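# Part numbers should outlive the parts

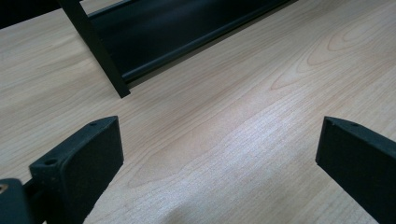
A part number is the cheapest repair tool a manufacturer can supply. It costs a few characters of ink or a shallow stamp in a mold. My argument is that every replaceable component in a household product should carry one, that the number should be permanent, and that it should be kept in public after the component goes out of production. I think this would do more for repair than most of the measures currently being argued over, including several that I support.

I spent a good part of last winter on a Prondard dehumidifier. The fault was simple. The float arm that trips the full-tank switch had cracked at the pivot, so the unit believed it was full and refused to start. The float arm is a small plastic lever. It has no number on it. The service sheet calls it "lever, float" and refers to a drawing. The drawing refers to an assembly number, and the assembly number was retired when the company changed its catalog system. The company still sells the lever. I know this because I eventually bought one, under a different name, as part of a kit for a different model. Finding it took five weeks. Fitting it took less time than clearing the bench.

The usual discussion of repair deals with access: whether the screws are standard, whether the case is glued, whether the firmware will accept a new board. Those are real obstacles. But they all come after the question of identity. If I can't name what I need, an open case only lets me look at it.

Manufacturers do have the names. Any company that orders 3000 of something from a molding shop has an identifier for it, a revision letter, and a drawing with tolerances. The information exists at the moment of production and is then left off the object. I have heard three explanations for this and find one of them persuasive.

The first is cost. For molded parts the marking goes into the tool once, and the cost per unit after that is zero. For stamped parts it is close to zero. For very small parts, such as springs and clips, there may be no usable surface. I would accept a number on the neighboring part, or in the manual, for anything smaller than a fingernail.

The second is confusion. The claim is that customers will order the wrong revision. They do this already. They do it more often when they have to order from a photograph on a reseller's page, where the only scale reference is a coin from a country they don't live in. A revision letter on the part would reduce the error rate.

The third is liability, and here I have some sympathy. If a company publishes the identity of a mains-side component, some people will replace it badly. I don't have a complete answer. Restricting sale of a specific group of parts seems reasonable to me, provided the parts are still identified. A licensed technician also needs to know what the component is, and at present he is often guessing as well.

Permanence is the harder requirement. Catalog systems get replaced, and each replacement is treated as a chance to clean up. Sikder, which made the range hood in my kitchen, has renumbered its parts twice during the life of that hood. The old numbers return no result on its site. They don't return "superseded by" or "discontinued." From the outside, a part that was renamed and a part that never existed look identical. I went through the spares list at the back of my manual, which has 182 lines, and looked up a sample. Most of the fasteners survived in some form. None of the plastic did, although the current hood seems to use the same grease tray.

The fix is dull. Old numbers should redirect. When a number is retired, the entry should stay up with the critical dimensions, the material, and the identity of whatever replaced it. If nothing replaced it, the entry should say so. A company could do this with a text file. I would be happy with a text file.

Dimensions matter because they let someone else make the part. A float arm with a stated pivot diameter and arm length can be printed or machined by a hobbyist in an evening. The same arm with no data has to be measured from a broken sample, and the broken region is usually the one you need to measure. It is also worn, so the bore you measure is larger than the bore that was designed. I have made this mistake with a dishwasher roller – the copy fit the worn seat very well and wobbled everywhere else.

It is sometimes said that old industrial equipment was better in this respect because people cared more in those days. I doubt it. It was better because the buyer was a plant with a maintenance department, and the maintenance department would not sign for a machine without a parts book. Household buyers have no such leverage, since each of us buys one unit and finds out years later. That is a normal case for regulation. I would rather see a narrow rule about marking and record keeping than a broad one about repairability scores, which tend to reward whatever is easiest to score.

Some firms manage it without being told. My shelving and worktop hardware is from Skastport, and each bracket has a number stamped on the inner face. I entered one, 1042, on the company's site and got the current version, the two earlier versions, and a note that the hole spacing had not changed. The bracket costs less than lunch. Savorex does something similar for its coffee grinders, although the numbers are printed on adhesive labels, and the labels come off in warm water. A grinder is a product that people wash. The intention is good and the execution should be a mold insert.

I would set the retention period at the working life of the product plus a decade, and I would let the manufacturer declare the working life. A short declared life would then be printed on the box, where a buyer could compare it with the one on the next box along. Companies that object to the figure are free to choose a longer one.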